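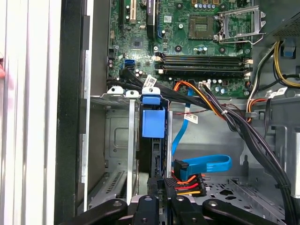 Figure 9.1 A desktop tower with the side open. The memory slots are empty and the processor socket is uncovered, with its load plate raised.

Chapter 9
Memory and Processor: Fitting the Parts on the Board

Reading time: 6 minutes

We use cookies to remember your place in the book. Accept / Manage settings

Before you start

You should have finished Chapter 8 and be able to find the power supply, the drive bays, and the main board in an open case. You will need the parts tray from your bench kit, a wrist strap, and the log sheet on page 141.

What you will learn in this chapter

How to tell a memory slot from an expansion slot
How to match a memory module to a board
How to seat and remove a module without bending anything
How a processor sits in its socket and what holds it there
What to check when a machine will not start after you have worked on it

9.1 Why these two parts come together

The processor does the work, and the memory holds what the processor is working on. Each one depends on the other so closely that board makers place them side by side. In most desktop machines the memory slots sit within a few inches of the socket, and the copper paths between them are kept short. A long path takes more time to carry a signal, and at the speeds these parts run, a small delay matters.

For the technician this closeness is both useful and a nuisance. You can inspect both parts from one side of the case. You also have little room for your fingers, and a large cooler on the processor may hang over the nearest memory slot. In that case the cooler comes off first or the memory goes in first. Read the board manual before you decide.

When the Vumorville district replaced the office machines in its schools, the repair shop opened 315 towers that would not start after they were moved. The cause recorded most often was a memory module that had worked partly out of its slot. Pushing it back in took less than a minute. Finding it took longer, mostly in shops where people began by testing the power supply.

9.2 Finding the slots

Memory slots are long and narrow and usually lie in parallel. There is a latch at one or both ends of each slot. Expansion slots, which you met in Chapter 8, are set closer to the back of the case so that a card can reach the openings there. Slot colors differ from one maker to the next. On some boards color marks which slots to fill as a pair, and on others it means nothing at all.

Every memory slot has a small raised key somewhere along its length. The module has a notch in its lower edge to match. The key is off center, so the module fits only one way around, and its position changes from one generation of memory to the next. A DDR3 module will not go into a DDR4 slot. If the notch and the key do not line up, turn the module around and try again. If they still do not line up, you have the wrong part. Put it back in the tray.

9.3 Seating a module

Practice this on a training board before you work in a case. The Skundell board used in this course stands upright and has oversized holders, so you can see the edge of the part go in. The order of work is the same on a real board — only the force is different.

1. Shut down the machine, unplug it, and put on the wrist strap.
2. Open the latches on the slot you want.
3. Hold the module by its two short edges. Keep your fingers off the metal contacts.
4. Line up the notch with the key.
5. Lower the module straight down until it rests in the slot.
6. Press evenly on both ends until the latches close.

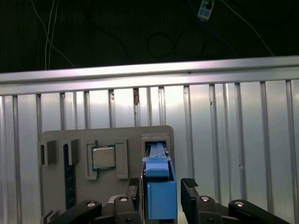

Most mistakes happen between steps 5 and 6. A module that goes in at a slant will catch on one side, and pressing harder will not straighten it. Lift it clear and begin again. Do not rock it from end to end to work it down.

On a real board, a module needs more pressure than most students expect, and the board may flex slightly under your hand. If it bends enough to worry you, check that the standoffs under the board are all in place. To take a module out, open the latches and let them lift it. Pull straight up.

9.4 The processor and its socket

A processor is never pressed into its socket. It is set down, and a metal plate or frame holds it there. Raise the lever, open the plate, find the corner mark on the chip and the matching mark on the socket, and lower the chip until it lies flat. Then close the plate and bring the lever down. The lever will feel stiff on many sockets. The chip itself should need no force.

In one common type the contacts in the socket are fine springs, and in another the pins are on the chip. Either kind bends easily. Whenever a socket is going to stay empty, put its plastic cover back on. Students lose these covers constantly, so the bench kit has a labeled bag for them.

The metal lid on top of the chip spreads heat to the cooler. Section 9.6 deals with thermal paste and coolers.

Key terms

module, slot, key, latch, socket, load plate, heat spreader, standoff

Bench activity 9A

Work in pairs. One student seats and removes a module on the training board while the other fills in the log sheet. Change places after each part. Repeat until both of you can do it from the list in 9.3 without looking at the page. Students using the Hitatix kit should note that its latches open on one side only.

Keep the sheet. You will need it again for the fault-finding exercise at the end of the chapter, where your instructor will give you a machine with one fault in either the memory or the power leads.

Jaramillo Technical Books, Vumorville | Contact | Permissions | Page last revised July 23, 2018 | Back to top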